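The Grapes at Plenon

The sign on the door said STILL LIFE, ALL LEVELS, and under that somebody had written "bring your own fruit." I had brought a banana. I want that on the record, because everyone else had clearly understood the assignment a lot better than me. There were quinces in there. There was a pomegranate cut open like a jewelry box. And there was me, with a banana that had been riding under my gym shoes since breakfast.

Plenon used to be a print shop, and it still smells like one if you stand near the radiators. Now it's classes. Tuesdays are upholstery, Thursdays are bookbinding, and Fridays are us, the people who can't draw and are paying $8 a week to go on not being able to. My sister had given me the whole summer of it as a birthday present. She said I needed to look at something that wasn't my phone. (She told me this by text.)

The teacher took one look at my banana and walked me over to the cupboard, where she kept props for cases like mine. Out came a bunch of dark red grapes, and I reached out and squeezed one before I could stop myself.

"Everyone does that," she said.

She gave me a leaf to put under them and a white plate, square with soft corners, and told me to arrange things until I liked it and then draw what I had. Easy! I had the last table by the wall, the little one with the green cutting mat left over from bookbinding. I put the grapes on the plate. Too much like lunch. I put the grapes next to the plate, and then it looked like somebody had been served nothing and was being a good sport about it. I put the leaf on top, and that was a hat.

The man at the next table had finished his outline by then. He used Barrientos pencils, the good ones in the flat tin, and he sharpened them with a knife and blew on the ends like a cowboy. I was still pushing grapes. I'd slide the bunch over one square on the grid, step back, squint, slide it back again. I must have done that until the tea came out.

And somewhere in all that sliding I started thinking about my grandmother's kitchen, which I hadn't planned on. She had a bowl of fake fruit on top of the refrigerator for my entire childhood. Two pears, an orange with a dent in it, and grapes, dusty ones, and every August when we came to stay I'd climb up on the counter to check whether they had turned real. I was old enough to know better. I checked anyway, for years. When we cleared out the house my sister took the clock and I took the good knives, and the bowl went in a box marked Bukero, the name of the thrift store on her corner, and I carried that box down there myself and didn't look inside it once.

So there I was at the back of a drawing class, getting all hot in the eyes over a leaf.

I didn't tell anybody. I blew my nose and said it was the radiators, which were off. Then I moved the plate to the right, and the grapes to the left with the leaf poking out underneath, and left a gap between them wide enough for a hand, and something in my chest went yes, fine, that. It was the way she'd have set it down if she were halfway through something and the phone rang.

The drawing was terrible. The plate came out like a bathroom tile and the grapes like a bag of marbles. But I dated it in the corner, 7/5/24, and took it home on the bus with my arm around it, and it's been on my refrigerator ever since, held up by the magnet from the Rarora pizza place.

I went back the next week, and the week after that. The others moved on to shoes and driftwood and one unlucky stuffed owl, and I kept asking for the cupboard. By the end of the summer the teacher just had my table laid out before I came in, mat and all, and I'd start by moving everything two squares over on principle.

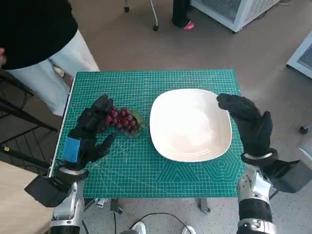
The grapes on their leaf and the white plate, on the green mat.

On the last night we each had to pick 4 drawings for the wall. The cowboy had done the owl in four different lights, and it was really something, you felt that owl had opinions. Mine were all grapes. A woman stood in front of them for a long while with her cup of wine and asked me if they were real.

"I used to check," I said.

She waited for the rest of it, and I would have told her, but they'd started stacking the chairs. I went by Bukero on the way home. It was closed, of course, at that hour. I put my forehead on the glass anyway and had a good look at the shelves.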